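Notes from the gripper tables

Those of you who follow our cloth-folding work will have been expecting a cheerful update this month, with a nice round number in it, and I had one half written. We had set ourselves 2,000 good recordings of folding and rolling by the end of May, and we were bowling along towards it very happily. Instead you are getting the story of the slipping finger, which has cost us a good deal of work and taught us a few things about our own habits, and I hope those of you running the same kit at Gasura and Esanach will read to the end, even if you are only skimming over a cup of tea.

It began with a towel that would not come out properly. The robot arm at Flastholm had been trained on the first big batch of our recordings, and it did the early part of the job beautifully. It found the edge, lifted it, tucked it under and started to roll. Then, somewhere past the halfway point, it would let go. It didn't drop the cloth in any dramatic way, it just opened a little too soon, and the roll sighed and came undone. The Flastholm people were very patient about it. They changed the lighting, they changed the towel, and they ran the whole evaluation again overnight, and still the roll came undone in the same place. At that point they rang us, quite politely, and asked whether we might have a look at our end.

We did what I suspect most groups would do and looked at the software first. Two of us spent the better part of a week on the timing between the camera and the finger position, and I can report that the timing is in excellent health. Then somebody sat down to do an ordinary morning's recording with the right-hand gripper of the Gökçe pair (we name our pairs, it saves arguments) and remarked that the trigger felt soft. It had been feeling soft for ages, apparently. Several people had noticed and had simply squeezed a bit harder, the way you do with a stiff gate at home.

When we took the gripper apart, the fault was plain enough. The small screw that clamps the finger to its slider had worked loose, and under load the finger was creeping outwards while the sensor behind it stayed put. So the person's hand was holding the cloth firmly, the cloth was firmly held, and the recording said that the gripper was closed by a certain amount when it was really open by a little more. A person makes up the difference without thinking. The arm at Flastholm believed every figure we gave it, poor thing, and did exactly as it was told.

We then had the dreary job of working out how far back it went. Rolling is the worst case by a long way, as the second gripper has to press and hold at the far end of the roll while the first one turns it.
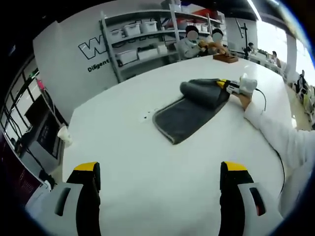
Flat folds are gentler, and most of those look sound. Going through the lot, we have marked 845 recordings as doubtful, and of those 322 are rolls which we have taken out of the training set altogether. The rest are being checked against the camera view, slowly, by whoever has a spare hour. If you pulled a copy of the data before the middle of May, please do throw it away and fetch the new one, and please don't try to patch the old one with the list of removals, because the numbering has changed as well. I am sorry about that.

There was a small safety side to it too, and I don't want to skip over it. While we had everything in bits we checked all 19 grippers in the cupboard, and found one with a cracked finger mount that could well have pinched somebody. It has gone in the bin. Nobody was hurt, but please look over your own mounts before you next hand a gripper to a visitor, and have a look at the cables while you're there, especially where they leave the body.

From now on each session starts with a squeeze test on a block of known width, left hand and then right, and the reading goes in the log before any cloth comes out. It takes a minute or so. We have put thread lock on the clamp screws and a dab of paint across each head so that you can see at a glance if one has turned. And if a trigger feels soft, or stiff, or just a bit odd, stop and say so, even if there are only a few towels left to do.

Flastholm will run the rolling test again once the new rolls are in. We are short of people for the afternoon sessions, so if you can spare an hour or two, drop us a line and we will find you a chair.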